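Lecture 9 – Learning to suture from demonstrations
Medical Robotics, Bramdale campus
Handout, revised August 2021 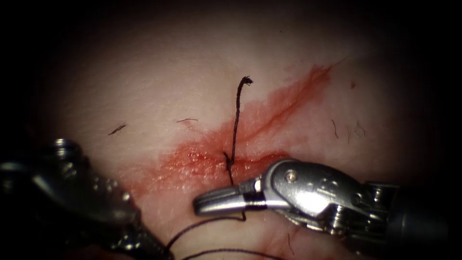
Okay, so last time we ended on the question of why anybody would train a robot by copying people when we already have perfectly good motion planners. Today I want to answer that with one method and one set of results, the ones from our own suturing project (we call it Zornar, and no, it doesn't stand for anything).

Let me start with what makes thread so annoying. A rigid needle has a position and an orientation, and you can write those down in six numbers. Thread doesn't work like that! It bends, it loops, it slides behind a tool and pops out somewhere else, and it gets a kink right where you wanted it smooth. If your planner needs a full model of the thread before it can move, you're going to spend your whole budget on tracking thread. I did that for most of a year and I don't recommend it.

The method

We use behavior cloning with action chunks. The policy looks at the endoscope view plus the joint readings from both arms, and it predicts a short run of future motions instead of a single step. Then it carries out part of that run, looks again, and predicts a new one. If you remember the compounding error picture from Lecture 7 – small mistakes pushing you into states you never trained on – chunking helps because there are fewer decision points where things can drift.

One detail that trips people up every year: actions are relative to the current tool pose. They are not in the base frame. Cable-driven instruments have slack and stretch, so the pose you compute from the motors can be off from where the tip really sits. An absolute target bakes that error in. A relative one mostly cancels it over a short move. Please write this in the margin, it comes back in the homework.

The data

We collected 607 demonstrations of three subtasks: picking up the needle, driving it through, and tying the knot. We threw out 191 of them. Some had dropped frames, some had a clock mismatch between the arms and the video, and a fair number were just me being bad at knots in May. I kept the recoveries, though. If the operator missed a grasp and then fixed it, that episode stayed in, and I think those are the most useful ones in the whole set.

The result

We ran 100 trials per subtask. I'm leaving the success table for the slides, since I want you to guess the order before you look. What I'll say on paper is that knot tying was clearly the hardest, and most of its failures happened at the same moment, when the free tail had to be grabbed. A dark thread against a dark tool in shadow is hard for the network (it's hard for me too). Needle pickup failed least often, and when it failed it usually tried again without being told.

We also compared against the Vandenberghe baseline, the planner you read about for today. It was steadier on the needle drive as long as the wound edge stayed put. Once the tissue shifted it lost ground fast, and the learned policy didn't seem to mind as much. I'd be careful with that comparison, because the planner was tuned at the Flemeton lab on a different setup and we only had a short while to adjust it.

For next time

Read the section on wrist views and come ready to argue about it. Would a second camera close to the jaws fix the tail grasp problem, or would it just give the policy more ways to cheat? I go back and forth on this myself.

Homework: take the sample episode, convert the absolute poses to relative ones, and plot both. Add a small constant offset to the base frame and plot them again. Write a paragraph on what changed, and bring the plots to class.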